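지역 사업자 게시판 > 홍보·마케팅 > 고객 추천 제도의 사은 혜택 기준에 관한 의견 요청

작성자: 로사수스_운영팀
안녕하십니까. Rosasus에서 고객 관리를 담당하고 있는 Feven Tsegaye입니다. 당사는 10월부터 기존 고객이 신규 고객을 소개할 경우 양측에 할인권을 지급하는 추천 제도를 시행하고자 합니다. 현재 안내 메일 수신에 동의한 고객은 506명이며, 이 중 최근 1년 내 재구매 고객은 128명입니다. 안내 대상을 전체로 할지, 재구매 고객으로 한정할지 회원 여러분의 의견을 구합니다.

답글 1 | Mirno공방
당 공방은 Kastulstead에서 목제 주방용품을 제작·판매하고 있습니다. 작년에 동일한 제도를 전체 고객 대상으로 운영하였으나, 추천 실적은 대부분 재구매 고객에게서 발생하였습니다. 한정 시행을 권해 드립니다. 할인권 대신 소품을 증정하는 방안도 검토할 만합니다.

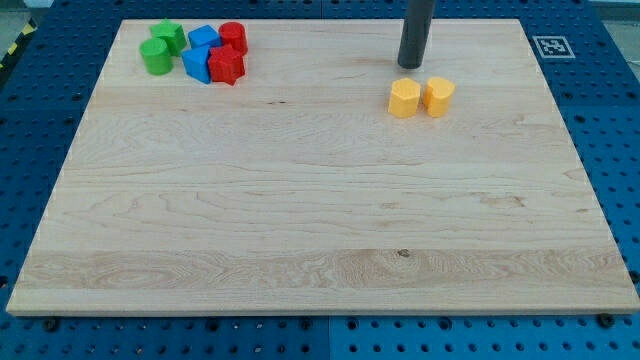

단풍나무 판재, 타공 금속 작업대 위

소품의 경우 제작 일정이 확보되어야 하므로 신청 마감일을 미리 공지하시기 바랍니다.

답글 2 | araya_bw
Araya의 Bezawit Wolde입니다. 위 의견에 동의하기 어렵습니다. 당사는 412명 전원에게 안내하였고, 구매가 한 번뿐이던 고객의 추천도 상당수 접수되었습니다. 대상을 처음부터 제한하면 해당 고객층의 반응을 확인할 방법이 없습니다. 또한 증정품은 배송비 부담이 있어 소규모 사업장에는 적합하지 않다고 판단됩니다.

답글 3 | Mirno공방
배송비에 관한 지적은 타당합니다. 당 공방은 매장 수령을 원칙으로 하였기에 해당 비용이 없었습니다. 다만 안내 대상에 관한 의견은 그대로 유지합니다. 업종에 따른 차이도 있을 것으로 보입니다.

답글 4 | 북문서점
추천인 1인당 인정 횟수는 정하셨는지요. 당점은 상한을 두지 않았다가 정산에 어려움을 겪어 이후 세 번으로 제한하였습니다. 유효 기간과 중복 사용 여부도 약관에 명시하시기를 권합니다.

답글 5 | 로사수스_운영팀
회신에 감사드립니다. 인정 횟수는 미정이었으며, 세 번을 상한으로 하는 안을 내부에 상정하겠습니다. 안내는 재구매 고객에게 먼저 발송하고 2주 후 나머지 고객에게 발송하는 방식을 검토 중입니다.

답글 6 | araya_bw
순차 발송 시에는 두 집단의 신청 마감일을 달리 정하셔야 형평성 문제가 없습니다. 당사 약관 양식이 필요하시면 쪽지로 요청하여 주십시오.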